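Home help board > Walls, floors and paint

Dark patch on grey wall behind white shelf, shadow or damp??

Posted by Walid Abu Hammour
August 11, 2019

Hi all, hoping someone can put my mind at rest. Moved into a ground floor flat in the spring, previous people had painted the spare room a matt grey, quite a cool blue sort of grey. Fine, not my taste but fine. Put a white shelf unit against it, low one, and there's a couple of plain white bits on top that came with the place, an upright peg thing with a rounded top and a square-ish block. Think they were bookends or something to hang hats on, no idea. Not important.

Problem is the wall behind. There's a big dark patch goes up from the shelf, wide at the bottom and gets narrower and fainter as it goes up. Sort of bell shaped. My brother says damp, my wife says it's a shadow and I should get a grip. I've been looking at it so long I can't tell any more.

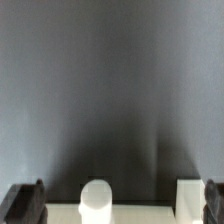 Wall behind the shelf, lights on

Things I've tried so far. Wiped it with a dry cloth, nothing came off. Felt it with my hand, felt like wall. Sniffed it, yes really. Room does smell a bit stuffy but its a spare room with the door shut most of the time.

Light wise there's the ceiling one plus a clip-on lamp, and I've never properly checked with both off becuase I'm only in there in the evenings. I know, I know.

Reason I'm fretting is I had a quote for a damp survey from a firm called Flendon, £426, and that's just to come and look. If they find anything the treatment starts at £949. Don't want to pay that for a shadow. Equally don't want to leave it till December and have the plaster come off.

Anyone had similar? Also if it is damp can I just paint over with that Lallosov stain block stuff, got half a tin left from the bathroom.

Ayman Rizk
Don't book anyone yet.

Looks like a shadow to me. Edges are soft, mostly just fade into the grey. Damp I've had (two houses, years of it) usually leaves a line somewhere, a tidemark, bit yellow or brown, or the paint goes bobbly. Can't see any mark like that on yours. And it's darkest right down by the white stuff and fades as it goes up, what I'd expect if something is blocking the light low down. Bit on the right side has a sharper edge to it too, with a paler streak next to it — that would fit with having 2 lights on, you get shadows on top of shadows.

But can't swear to it from one photo, damp can start low and go up as well. So test it, costs nothing:

Go in during the day, curtains open, both lights OFF. Still same shape in same place? Then worry.

Move the lamp to the other side of the room. If the patch moves or changes shape its a shadow, done, tell your wife she was right.

Pull the unit out a foot or so and look at the wall and the skirting. Put your hand right down at the bottom, not just the middle. Check the back of the unit as well while its out, cheap backing board goes wavy if there's been wet.

If still not sure tape a square of kitchen foil on the wall, all four edges stuck down well, leave it a couple of days. Wet on the wall side means its coming through the wall. Wet on the room side is condensation, so open a window and leave the door open.

Matt grey is a pig for this btw. My hall is the same, every lamp makes it look filthy. And white furniture right up against it makes the dark bits look even darker.

Please don't put stain block on till you know. If it is damp you're just sealing it in and it'll blow in the winter.

BatainehRoad_Sue
Could be mould starting. I'd get a meter, you can pick them up cheap in any diy shop, test the dark bit and then a bit of wall well away from it and compare. If both read the same prob fine. Don't go by one number on its own, they're not that clever.

£426 just to look is daft, ours was free but then he tried to sell us £1146 worth of injections so maybe you get what you pay for. Get someone who isn't selling the treatment.

Walid Abu Hammour
Thanks both. Will do the lights off thing in the morning before work and drag the unit out at the weekend, it's full of books so not looking forward to that. Got foil. Haven't got a meter but the Cirkolar shop by the station might, will have a look on the way home.

Leaving the tin shut for now Ayman. Not telling the wife anything till I've moved the lamp.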